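Sidaner hand-held gripper: finger pads, set-up and care

Product page / Grippers / Hand-held / Aller pad set

The Sidaner is our two-finger hand-held gripper, and the Aller set is the pair of flat black pads that go on the ends of it. We love this little tool. It weighs next to nothing in the hand once you've got used to the balance, it closes square, and nearly everything you'll ever need to do to it can be done at the bench with one hex key and a clean cloth.

This page covers fitting the pads, checking that they meet properly, and keeping them in good order. For the wrist mount and the Restrepo adaptor plate, see their own pages.

In the box
Aller pads, matched pair
2 pad screws, plus spares
Hex key
Alignment card
Pekisik cleaning cloth

Specification
Pad shape: flat, rectangular
Finish: matt black
Bench life before inspection: 300 hours
Full weight with pads fitted: 990 g
Supplied cable length: 28 cm

Fitting the pads

Open the fingers all the way and lay the gripper on its back. Slide the first pad on until it stops, line up the hole and start the screw by hand. Leave it half a turn loose while you do the other side. Then close the fingers gently on the alignment card, let the pads settle flat against it, and nip both screws up. Finger tight plus a quarter turn is plenty! Overtightening is the commonest fault we see on returned sets, and it's a pity when it happens, as the pad itself is usually fine and it's the thread that has gone.

Pads are sold in pairs and should stay in pairs. If you run several grippers, put a dot of paint on the back of each set so they don't get mixed up in the drawer.

Trying it out on a table

Once the screws are done, pick up the gripper and try it on ordinary things. Boxes and blocks are too easy. We like crockery, and a mug tree with a cup is a brilliant test: you get a thin round peg, a curved glossy wall and a rim all in one place, and you find out very quickly if one pad is sitting proud of the other. Come in low with the fingers open, either side of the object, and close slowly. Watch which pad touches first. With a lightweight cup you'll feel the difference straight away, because it'll roll or skid towards the late side. 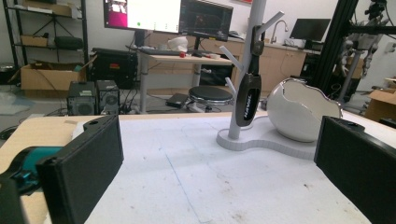
Adjusting a pad that touches early

Slacken the screw on that side, close on the card again and retighten. Nine times out of ten that's the whole job. If it comes back within a day or so, look at the seat behind the pad for grit or a burr, and wipe it out before you refit.

Cleaning

Warm water with a drop of washing-up liquid, then the dry cloth. No solvents, please, they leave the face slippery. Dust builds up fastest on the inner face and in the screw hole, so a soft toothbrush is handy there. Let the pads dry fully before they go back on.

Inspection at 300 hours

Take both pads off and hold them edge to edge against a window. A thin even line of light is fine. A wedge of light means the faces have worn unevenly and the pair should be changed. Check the cable where it leaves the grip too, and work the fingers through their full travel with the pads off, feeling for any notchiness.

Spares

Aller pad pair, black
Pad screws, bag
Alignment card
Sidaner cable, 28 cm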